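Medical dramas are my weakness, and I've been known to get through 18 episodes of a hospital show in one long December week. Over the years I've worked out a few household habits that make a binge a whole lot nicer, so I'm passing them on!

First, snacks. Make the popcorn in a pot with a lid and salt it while it's still hot, otherwise the salt just slides to the bottom of the bowl. If you like it sweet, melt the butter and sugar together first (low heat, keep stirring) and pour it over slowly.

For dumplings, I freeze them flat on a tray before bagging them up. They don't clump, and you can grab six between episodes and have them steamed before the surgeon has finished shouting at his boss.

Subtitles! If you watch anything in Korean or Icelandic you need them readable from the couch. Look in the settings of your TV for text size and a dark background behind the letters. I left mine tiny for years and had the headaches to prove it.

My friend Bergþóra Sveinbjörnsson got me into Brullura, a soapy thing set in a fishing village clinic, and it has a lot of whispering. Turn the bass down a notch and the voices come through much better. Some TVs have a setting for speech, so try that too.

Now, all the bits that go with watching. Remotes, headphones, charging cords. I got tired of digging behind cushions and started hanging things up. 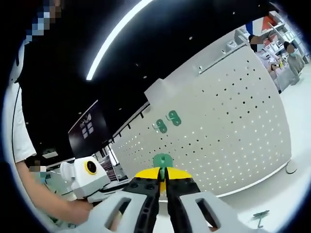
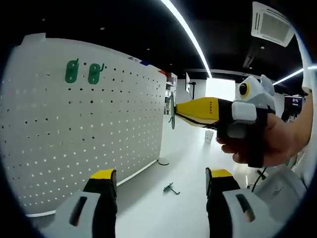
Pegboard accessories: a small green plastic piece in the first picture, two green hooks up on the board in the second.

Before you hang anything on a board, lay it all out on the floor and shuffle it around until you like it. Put the things you reach for every evening at elbow height, and give headphones a hook of their own so the cord doesn't tangle.

Blankets go in the wash on cool, with half the soap you think you need. Skip the fabric softener on fleece, it goes flat and sort of greasy.

Last one: write down the episode you stopped on. I keep a notepad by the lamp, and it has settled more than one argument at our house about who watched ahead.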